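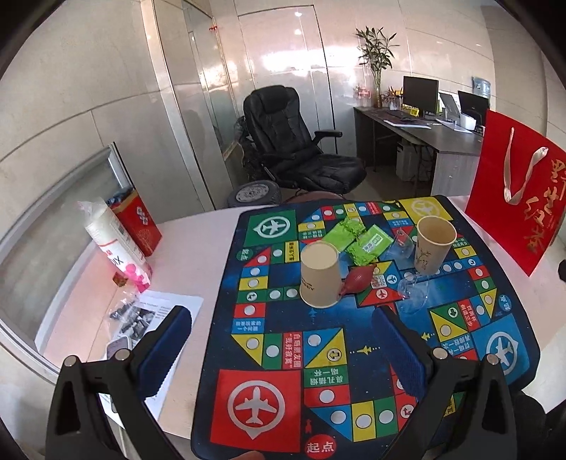 Beverley Marsden built her first hand-held gripper in September, from a drawing she now describes as "mostly wrong". The jaws closed at different speeds and the pads peeled. The current version, which she calls Troketti, has two black fingers on a common slide, and it is the one she was using when we met.

Marsden spent her working life maintaining packing machinery for Bunting, and rents bench space at Getwood, a shared workshop where members pay by the month. The gripper is worked by hand. A camera on the body records what the fingers do, and the recordings are meant to train a small arm that she has yet to finish.

"The arm is the easy half," she said. "You can buy most of an arm. What you can't buy is a few hours of somebody picking up the things you want picked up, from the angle the arm will see them."

Her budget for the whole build, arm included, is £599. The fingers account for little of it. Each is plastic, with a triangular cutout behind the pad to let it bend slightly under load. She tried a solid finger first and found that it pushed light objects away before it had hold of them.

The pads are blue and textured. "Smooth rubber was fine on a box and poor on paper," she said. "The texture gives the edge of a cup something to sit against. It also collects dust, so they get wiped every session."

The finger joints are held with plain round-headed screws. Marsden had wanted countersunk heads, but the plastic cracked at the taper on 3 of the first sets she made. Round heads spread the load, and she can reach them without taking the slide apart.

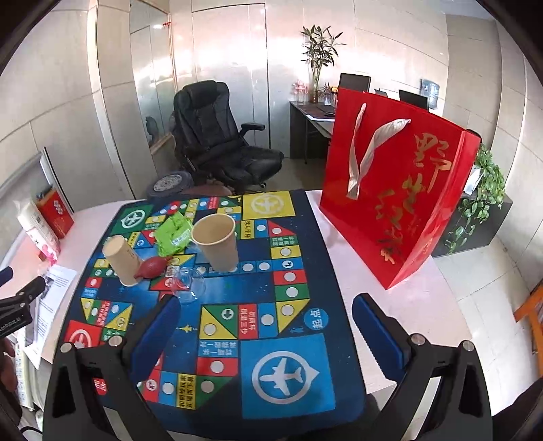 The gripper over the game mat, with paper cups, a foil packet and a red rubber bulb.

Paper cups are harder than they look. An upright cup will stand a fair amount of squeeze at the rim and much less halfway down. A clear cup on its side is worse, as the camera has trouble finding its outline against a printed surface. Marsden has logged over 100 attempts on cups alone and keeps the failures with the rest.

The software is Vededine, a set of scripts she maintains herself. It matches the finger opening to each video picture and throws out any stretch where the two drift apart. She would like to add a force reading next, probably from a strip behind one pad.

Asked when the arm would run, she declined to give a date. "The wrist needs remaking. I cut the bracket 2 millimetres short."

Comments

tinbasher
What slide did she use? Mine binds as soon as the load is off centre.

P. Oakes
Same trouble with round heads here, they work loose. Threadlock may attack the plastic, so test a scrap first.

Beverley Marsden
Tinbasher: drawer runner, cut down. It binds as well if the two sides aren't parallel. Shim it before you blame the bearing.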